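Startseite | Forum | Werkstatt & Getriebe | Neue Beiträge | Suche | Anmelden

Thema: Planetengetriebe vom Rührwerk zerlegt – und jetzt?
14 Antworten · 1.663 Aufrufe

kurbelwelle_sued
Moin zusammen. Mein altes Rührwerk von Garetti hat seit Oktober geklungen wie eine Kaffeemühle mit Kieselsteinen, also habe ich das Getriebe aufgemacht. Das ging erstaunlich leicht, was mich hätte warnen sollen. Jetzt liegt der Träger auf der Werkbank, und ich frage mich, in welcher Reihenfolge der Kram wieder zusammenkommt. Eine Zeichnung habe ich nicht, die Anleitung endet bei »Fachbetrieb aufsuchen«.
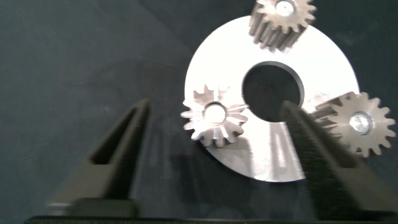 Scheibe mit den drei kleinen Zahnrädern

spaenefaenger
Schöne Scheibe, glänzt ja wie Omas Tortenplatte. Hast du die Räder markiert, bevor du sie abgenommen hast? Frage für dich.

kurbelwelle_sued
Markiert im Sinne von »ich merk mir das schon«.

M6_statt_M5
Ist halb so wild. Bei gleichen Planetenrädern ist die Position egal, Hauptsache, sie greifen sauber. Fetten, einsetzen, von Hand durchdrehen, fertig.

spaenefaenger
Bei neuen Rädern vielleicht. Eingelaufene gehören zurück auf ihren Platz, sonst hast du nach 4 Wochen wieder Kiesel in der Mühle.

M6_statt_M5
Das Ding rührt Fliesenkleber und fliegt nicht zum Mars.

oelfinger
Bevor ihr euch scheiden lasst: Sind die Zähne überhaupt noch gut? Das obere Rad sieht matt aus, das kann Abrieb sein oder einfach das Material. Beim linken erkenne ich nur einen Stern mit Geist. Mach mal alles sauber und fahr mit dem Fingernagel über die Flanken.

kurbelwelle_sued
Fingernagel sagt: zwei gut, eins mit Grat. Und nein, ich weiß nicht mehr, wo das saß.

spaenefaenger
Ach.

oelfinger
Dann alle drei tauschen. Zuvmont hatte früher passende Sätze, Modul und Zähnezahl musst du selbst messen. Und nimm vernünftiges Fett – das Zeug von Pudeleo war bei mir nach einem Winter Kerzenwachs.

M6_statt_M5
Ich fahre seit 6 Jahren Pudeleo und hatte nie Ärger. Grat abziehen und weiterrühren.

kurbelwelle_sued
Satz ist bestellt. Den Grat ziehe ich trotzdem ab, aus Trotz.

Beitrag teilen (4) · Melden · Seite 1 von 2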